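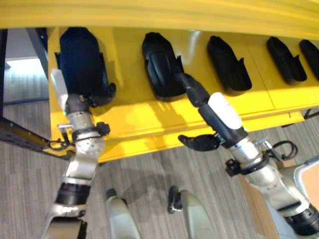

Fig. 1. Both arms at the row of black cradles, yellow platform.

Handout 4: Good practice at the shelf
2025-08-17, by Malsha Majumder

This handout is for the students who will work with the Tevum cell in September. Please read it before your first session. The rules come from our own lab book, and where the risk assessment says something stricter, you follow the risk assessment.

1. Before motion. Walk one time around the working area. Cables must lie outside the path of the base. The emergency stop is tested by the person who will hold it, and this person does not do any other job.

2. Speed. For a new task we use 30 per cent of the programmed speed. It stays so until two full cycles are finished without a stop.

3. Parts and tools. Black parts on a coloured surface are easy for the camera to find, but a shiny inside can confuse it. Check the light again when the sun moves.

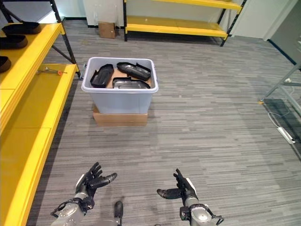
A bin for parts has to stand where both hands can reach it and the operator does not need to step in. Hand tools go back to the tool board before the arms are enabled. If you must enter, say "entering" loudly and wait for the answer.

4. Records. Write every stop in the log, also the small ones. Olga Vilela reads the log and will ask you about the colour code if it is missing.

Questions about rule 2: come to the Gazi room.

We use cookies to remember your settings. Accept | Decline

© Tarnemska Teaching Lab | Contact | Back to top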